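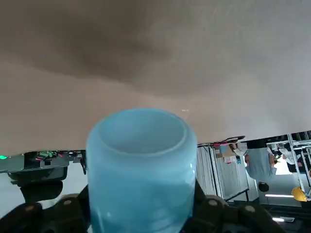 # Rutedine 单元的夹爪：拆开、清洁、再装回去

2025年1月24日，Dultville

上一篇文章里我答应写电源的事，但是这个星期我的时间都给了夹爪，所以电源请再等一等。

先说明一下：Rutedine 是我们给这个机器人单元起的名字，夹爪是 Skumberg 的，控制程序叫 Gu，是我们自己写的。我的中文是成年以后学的，技术词我尽量查过词典，如果有的说法在工厂里不是这样讲，请在留言里告诉我。上次有读者告诉我，“间隙”和“空隙”不能随便换着用，我很感谢，这次我都写“间隙”。

## 问题是怎么发现的

我检查夹爪的时候总是用同一个浅蓝色的半透明杯子。它的杯口边缘比较厚，杯身是圆柱形的，表面没有图案。用它检查夹爪很合适：如果两根手指用力不均匀，杯子会在手指中间转一点点。金属块不会告诉你这件事，因为金属块太重，也太硬。

两个星期以前，我让夹爪夹住杯子，慢慢抬起来，再放回桌上。杯子放下以后，位置总是偏向左边。我一开始认为是机械臂的坐标不对，于是重新做了一次工具坐标的标定，花了一个下午，结果没有变化。第二天我把夹爪停在空中，没有夹东西，只是打开和合上，从侧面看。右边的手指比左边的手指晚到。我用塞尺和一块直尺量了几次，差的距离是 3 毫米。

对一个杯子来说，3 毫米已经很多了。左边的手指先碰到杯子，把它推过去，然后右边的手指才来接住它。我应该先看夹爪，再看坐标。这个顺序我现在写在维护本的第一页上。

## 拆之前做的事

Skumberg 的手册有拆装的一章，写得很短，图也小。我把我的顺序写在这里，主要是给自己以后看的。

1. 在 Gu 里把夹爪打开到最大，然后退出自动模式。
2. 关掉控制柜的电源，挂上锁和牌子。
3. 等驱动器的指示灯完全灭掉。
4. 用手托住夹爪，松开电缆的固定夹，但先不要拔插头。
5. 在插头和插座上用白色记号笔画一条线，再拔。
6. 把手指连同底座一起拿下来，放在垫子上。

第四步和第五步之间我以前犯过错误。去年三月，我先拔了插头，后来才松开固定夹，结果电缆弹回去，插针弯了一根。换插头要把整段电缆从手臂里面抽出来。那一天我不想再过一次。

关于放零件的垫子：我用的是厨房里的硅胶烤盘垫，边上卷起来一点，小零件不会滚走。我妻子问过它去了哪里。

## 手指里面

这种夹爪的手指是黑色的，一节一节连起来，关节的地方有圆头的螺栓。螺栓的颜色浅，在黑色的零件上很容易看见，这对我有帮助：我在每个螺栓头和旁边的零件之间画一条细线，以后只要看线有没有错开，就知道螺栓有没有松动。

左边的手指没有问题。我用手轻轻推每一节，只有正常的弹性。右边的手指，靠近底座的关节可以左右晃。晃动不大，可是从根部传到指尖，就变大了。

我松开那个螺栓，它几乎没有阻力。螺纹上的螺纹胶已经变成粉末，一擦就掉。垫圈也磨出了一个台阶，用指甲可以感觉到。衬套看起来还好，内孔没有划痕，但是里面有一圈灰黑色的脏东西，是旧润滑脂和灰尘混在一起。我认为灰尘是从纸箱来的。我们在同一个房间里开箱，割纸板的时候会有很细的粉，落在所有的地方。

有人可能会问，为什么只有右边坏了。我想了很久，我的解释是这样：Gu 在合上夹爪的时候，右边的手指是主动的参考，它停下来的时候受到的冲击大一些。这只是我的推测，没有测量过。如果以后左边也松了，我会来修改这一段。

## 清洁和更换

清洁我用异丙醇和不掉毛的布，棉签只用来擦衬套的内孔。棉签会留下纤维，擦完以后要用灯照着看一遍。螺纹孔里的旧胶比较麻烦，我用一支细的尼龙刷慢慢转，再用吹气球吹干净。不要用压缩空气，它会把粉吹进旁边的关节里。

新的垫圈是标准件，在 Dultville 的五金店就可以买到。手册要求的厚度店里有两种公差，我买了比较严格的那一种，价格差别很小。衬套我没有换，只是清洁以后重新上了一层很薄的润滑脂。很薄的意思是，用手指抹上去，再用布擦掉，剩下的就够了。

螺栓上涂中等强度的螺纹胶，只涂一滴，涂在靠近末端的几圈螺纹上。拧紧的力矩请看自己的夹爪的手册，不要用我的数字，所以我不写。我想强调的是拧紧的方式：先用手拧到底，把关节活动几次，再用力矩扳手。如果一开始就用扳手，垫圈有时会偏在一边，力矩的读数是对的，间隙却还在。我第一次装回去的时候就是这样，只好拆开再做一遍，新涂的胶也浪费了。

然后等螺纹胶固化。瓶子上写的时间我又多加了一晚。这段时间里我整理了电缆。

## 电缆

电缆不是这次故障的原因，但是夹爪拆下来的时候正好方便处理。原来的走线在手腕的地方太紧，手腕转到极限，电缆就被拉直了。我把固定点向后移了一段，让它有一个松的弯。弯太大也不行，会挂到桌子的边缘和旁边的架子。

我的检查方法是断电以后用手把手腕慢慢转到两个极限，同时看着电缆最紧和最松的位置。手腕的制动器要按手册的方法松开，而且要有另外一个人托住手臂。一个人做这件事是不安全的，我不做，也请您不要做。

扎带我换成了可以打开的魔术贴。剪扎带的时候剪刀离电缆太近，我每次都紧张。

## 重新找零点

装好以后，夹爪的零点一定要重新做。在 Gu 里步骤是这样的：

- 上电，保持手动模式，速度设到最低。
- 运行 `home_fingers`，让两根手指各自走到机械限位。
- 夹住标准块，读两边的位置，把差值写进参数文件。
- 打开，合上，再读一次。差值应该和刚才一样。
- 保存参数，重新启动，确认参数真的保存了。

最后一条请不要跳过。Gu 有一个老毛病：如果参数文件是只读的，它不报错，只是安静地继续用旧的数值。这个毛病是我自己写进去的，我还没有改。

夹持力我设在 17 牛。以前设得更高，那是为了弥补晃动，现在不需要了。用塑料杯检查的时候，力太大，杯壁会变形，手指的位置读数也跟着变，您会以为是零点不准，然后又去调零点，越调越远。我在这里浪费过很多时间。

## 用杯子检查

我的检查很简单。桌面上贴一张纸，用铅笔沿着杯底画一个圆。夹爪夹住杯子，抬起来，停一会儿，放回原来的地方，打开手指。然后看杯底和铅笔的圆有没有重合。

抬起来停住的时候，我看杯口。杯口的边缘厚，如果杯子歪了，边缘的椭圆形状两边不一样，眼睛很快就能发现。手指夹在杯身的位置也要看，左右两边的高度应该一致。如果一边高一边低，问题多半在底座的安装面，要检查下面有没有夹着脏东西。

第一次检查，杯子仍然向左偏了一点，让我很失望。后来发现是铅笔的圆画错了，我画的时候碰到了杯子。我重新画了一个，再试，就重合了。为了放心，我让 Gu 把这个动作重复了 127 次，自己坐在急停按钮旁边喝茶。结束的时候杯底还在圆里面，右边螺栓头上的细线也没有错开。

我不想说问题已经永远解决了。螺纹胶能保持多久，要看以后的工作量，上一次的胶是谁涂的、什么时候涂的，维护本里没有记录。这次我写上了。

## 以后的维护计划

我把夹爪的检查改成了固定的时间，每工作大约 8 个星期做一次，内容如下：

- 看所有螺栓头上的细线。
- 断电，用手推每一节手指，感觉有没有晃动。
- 擦掉手指外面的灰，看指面有没有磨光的地方。
- 手腕转到两个极限，看电缆。
- 做一次铅笔圆的检查，纸留下来，写上日期，夹在维护本里。

拆开清洁不放在计划里。没有晃动的时候，我觉得不应该拆。每拆一次就多一次装错的机会，我自己就是证明。

纸箱的问题还没有好办法。我先做了一件小事：割箱子的时候给夹爪套上一个布袋。布袋是用旧枕套改的，开口有一根绳子。启动以前要记得取下来，我在控制柜的门上贴了一张纸条提醒。

还有一个问题我想请教读者。您用的指面材料是什么？我现在的指面在干燥的塑料上很好，但是玻璃瓶有时会慢慢往下滑，滑得非常慢，要等很久才看得出来。提高夹持力可以停止滑动，可是我不喜欢这个办法，理由上面已经写了。硅胶我试过，粘灰太快。聚氨酯我有一小块样品，还在抽屉里，硬度写在背面的标签上，标签已经看不清楚了。

下一篇写电源。

Paavo Pesonen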